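Painting a white door next to wood trim – gloss or satin?
Started by sylvriis, January

sylvriis wrote:
I've got a hallway in Grusthorpe with orangey pine frames and flat white doors. The doors have gone yellow at the edges. I want to repaint them and leave the wood alone. My neighbour swears by oil gloss, but I've got 2 tins of Mitex water-based satin left over. Would it stick to old gloss if I sand first?

ditte_t wrote:
It will stick if you wash it down, sand it and use a proper primer. Don't skip the primer. White against orange wood is the sort of look I mean.

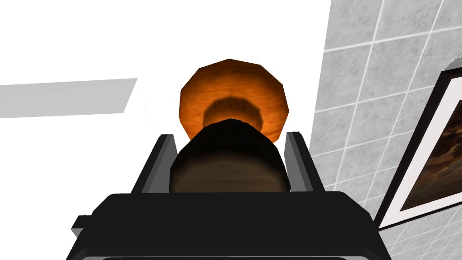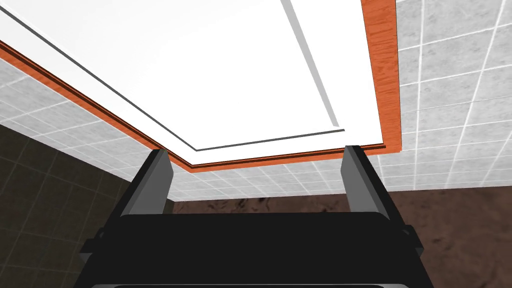
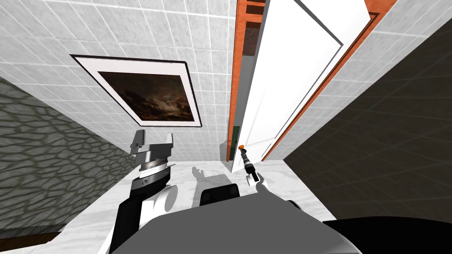 Mylene disagreed about the primer. She did 73 Lauritsen Road with satin straight over sanded gloss and says it hasn't chipped, and that a bad primer causes more trouble than none.

ditte_t wrote:
You may get away with it on a cupboard. A door people push open all day is different. Scratch it with a fingernail after a week and see.

arnar_th wrote:
Oil gloss is what yellowed in the first place, so I'd leave that out. Tape the frame with low-tack tape and pull it off while the paint is soft. Amach do a small foam roller that leaves less texture than a brush.

sylvriis wrote:
Thanks. I'll prime one door and leave the airing cupboard without – then I can compare. Does the tape lift old varnish?

arnar_th wrote:
It can if the varnish is flaking. Try a short piece low down first.

Last updated 4.14 pm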